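January, late, with tea

I said I would go to bed early tonight and it is past eleven, so that tells you how well that went. But I want to get this down while it's fresh, because I've had computers on the brain all day and my head is full of little blue plastic tabs.

The whole business of the old desktops has been hanging over me since before the holidays. Zumside has had 41 of them stacked in the back hall, all the same sort of age, all pulled out of the Rirnance office when it closed, and every time I walked past I told myself I'd get to them once the weather turned. Well, the weather turned (to sleet, mostly) and I ran out of excuses. What I want is a page of plain notes on how these towers come apart, something a person could keep next to them and follow without having to ask me. I have started that page four times now. The first one had no mention of the screws at all, which was a proud moment.

I do like the inside of an old tower, though. I'd forgotten how much! You spend years looking at a dull dark box under somebody's desk, and then the side panel is off and there's this whole green town in there, with the power supply sitting along one edge like a warehouse and the drives tucked up together in their corner. I could look at one for an hour and call it work, and I'm afraid this afternoon I more or less did. 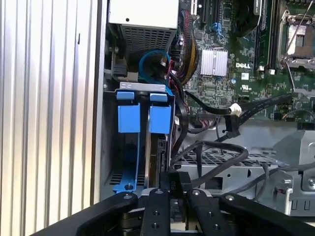
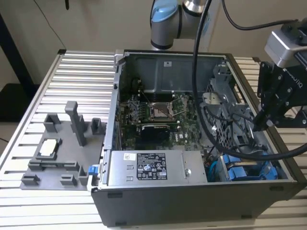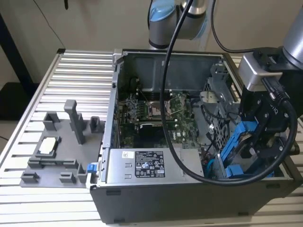
The Dell with its side panel off. The blue drive carriers are the bit I keep going on about.

I keep going on about them because somebody, years ago, sat down and decided they should be bright blue, and I think that was a kindness. Most of the rest in there is gray or silver or green, and then there are these two cheerful carriers side by side, and you know right away where your hand is supposed to go. I wrote a whole paragraph about it in my notes and then took it out again, as it was no use to anyone who only wants to get a drive out. I may put it back. The blue SATA cable got a sentence too, and that one is staying, with a reminder to hold the plug and leave the cable itself alone.

The processor socket was empty with its lever up, and I spent longer than I should have thinking about it. An open socket always makes me nervous, all that tiny gold sitting there uncovered, and I'm forever worrying about a sleeve or a dropped screw. So the notes now say, in capitals, NOTHING OVER THE SOCKET, and under that I've added that the lever should be lowered before a case goes back on the shelf. I also need to find the box of little plastic covers. I'm nearly sure it's in the Teoh cupboard, under the extension cords, but I was nearly sure about that in the fall as well.

Things I still have to settle: whether the memory comes out before or after the drives (I say after, and I've changed my mind twice), what to do with the odd screws, and how to label the drives so they don't get muddled. The Reltora labels are lovely and stick to everything except metal. I have 30 sheets of them. Perhaps they could go on the plastic carriers, now that I think of it - I'll try one tomorrow and see if it's still on by lunch.

It snowed a little on the way home and I had soup standing up at the counter, too tired to find a bowl, straight from the pan. My shoulders ache from leaning over my notes. I've moved the alarm back by twenty minutes and put the good screwdriver in my coat pocket so I can't leave without it.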